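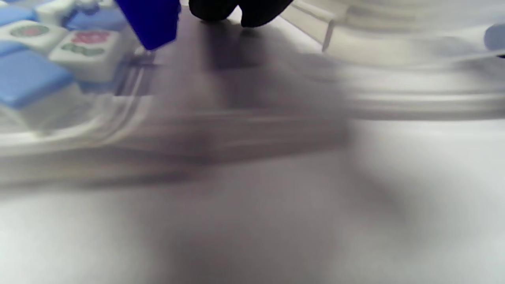
Dedos de la pinza sobre la mesa, con fichas y bandeja transparente.

La pinza se cierra antes de tiempo junto a plástico transparente y salta la parada por fuerza

Barbara Wieczorek
Tenemos una celda de trasvase de piezas pequeñas (fichas de mahjong) con pinza de dos dedos y controlador Carkivwood. En la última serie de 49 ciclos hubo 7 paradas de protección por fuerza, todas al acercarse a un recipiente de plástico transparente. La secuencia es la misma en los siete casos: el sensor de profundidad da una distancia mayor que la real, la pinza baja, un dedo toca el borde y el eje supera el límite de 15 N. Tras el rearme, el programa reanuda desde el último punto y vuelve a tocar.

Con la bandeja negra no ha ocurrido. Ya recalibré la cámara de muñeca y revisé la planitud de la mesa. ¿Es un problema del sensor o de la trayectoria?

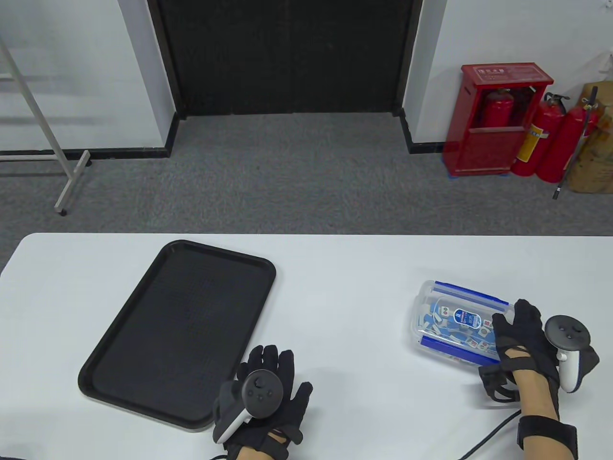 Bandeja negra y caja transparente con las fichas.

Czarnecka_mtto
Sensor. A nosotros nos pasaba con cubetas de metacrilato. Cinta mate en el borde y listo.

rvidal_celdas
La cinta ayuda, pero deja sin resolver la reanudación, y eso es lo que me preocupa del caso. Un rearme no debe devolver el movimiento al punto donde hubo contacto. Copio la parte pertinente de nuestra página interna y comento debajo.

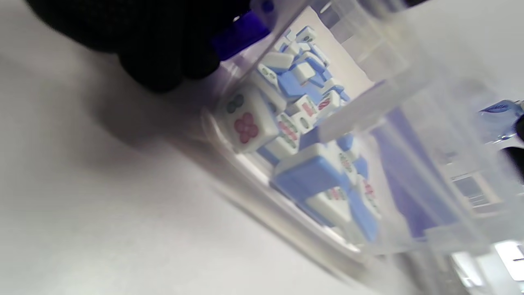

Siltulwood | Departamento de Seguridad en Manipulación

Recipientes transparentes. La profundidad medida a través de una pared no se acepta como cota de aproximación. La cota se toma del modelo del recipiente más 3 mm de margen. Después de una parada por fuerza, el eje Z se retrae a la altura segura en modo manual y se repite la localización completa. Queda prohibida la reanudación automática. Si el recipiente se ha movido, se anula el ciclo.

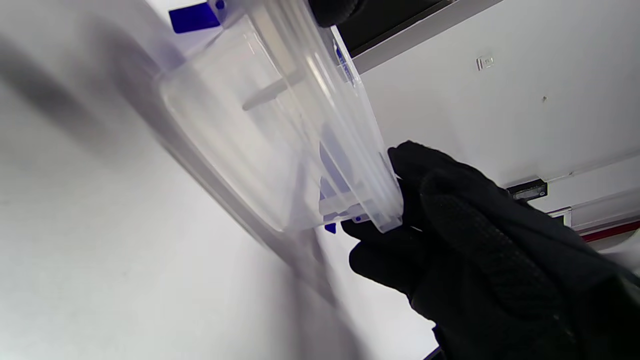 El modelo del recipiente tiene que incluir el borde completo, y ahí suele estar el segundo error. Mucha gente mete un prisma con las medidas interiores y olvida lo que sobresale. En un envase como el de la foto hay un reborde escalonado con varias bandas en relieve, además de las pestañas azules, y todo ello ocupa sitio en la zona por la que baja el dedo. Mide por fuera, pestañas incluidas, y usa esa envolvente para la colisión.

No subas el límite de fuerza para quitarte las paradas. Mira también en el registro si la consigna de cierre se emite antes del contacto o después; si es antes, tienes además un falso positivo de presencia de pieza.

Barbara Wieczorek
Revisado. En los siete casos el cierre se emite antes del contacto. El modelo era un prisma interior, como dices. He desactivado la reanudación automática y mañana cargo la envolvente nueva. Lo de la cinta lo dejo pendiente, porque el recipiente se cambia con frecuencia.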